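Ticket: Isura gateway drops motorised awning and blind receivers overnight
Status: open (was "resolved", reopened by customer)
Product: Isura gateway, Grasura tubular motors

Entry 1, customer
Two of the blinds stop answering the gateway at some point in the night. The handset still works them, so the motors are getting power and the receivers are alive. In the Urkora app they show as online, which I don't believe, as pressing "down" does nothing at all. Rebooting the gateway brings them back until the next night. I have done this every morning for 11 days.

Entry 2, support
Thank you for your report. Please update the gateway firmware and re-pair the affected motors. Overnight drops are normally caused by radio interference.

Entry 3, customer
Updated. Re-paired both. Same result by 06:30 the next morning. If it is interference I would like to know why it only bothers two motors out of the whole house, and why it goes away when I restart a box downstairs. Log attached.

Entry 4, support
We have looked at the log. There are 3,000 entries and the gateway stopped writing when it reached that limit, so the period you mention is missing. Please clear the log and set the detail level to "radio only". We also suggest moving the gateway away from metal surfaces. 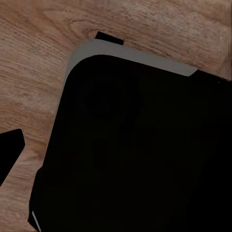
Wood surface, black object with rounded corner.

Entry 5, customer
Moved the gateway as asked, to a wooden shelf in the hall. I didn't expect it to help and it hasn't. New log attached, radio only. At 02:00 the gateway sends a status poll to every motor. The two bad ones reply late, get marked "asleep", and then every command is held in a queue that never empties. Handset commands go straight to the receiver, so they are not affected.

The two bad ones have the older Ticona receiver board. The rest have the newer one. I did mention the mixed boards when I bought the gateway and was told they were "fully compatible".

Entry 6, support
The reply timeout is set to 1,000 ms by default. Older Ticona boards may need longer. Please go to Advanced, Radio, Timeout and raise it to the maximum. Can we mark this as resolved?

Entry 7, customer
Raised it on Tuesday. Both blinds worked the next morning, and I see the ticket has been closed on the strength of one good night. One of them failed again the night after. So the timeout has some effect — I'll give you that — but it isn't the whole story. Reopened.

Entry 8, support
Apologies for the early closure. Please try turning off the 02:00 poll and leave it off for 30 days. The battery readings in the app will not update during this time.

Entry 9, customer
Poll is off. I'd call that avoiding the fault, and I still want to know why the queue doesn't clear when a motor wakes up. Please leave the ticket open.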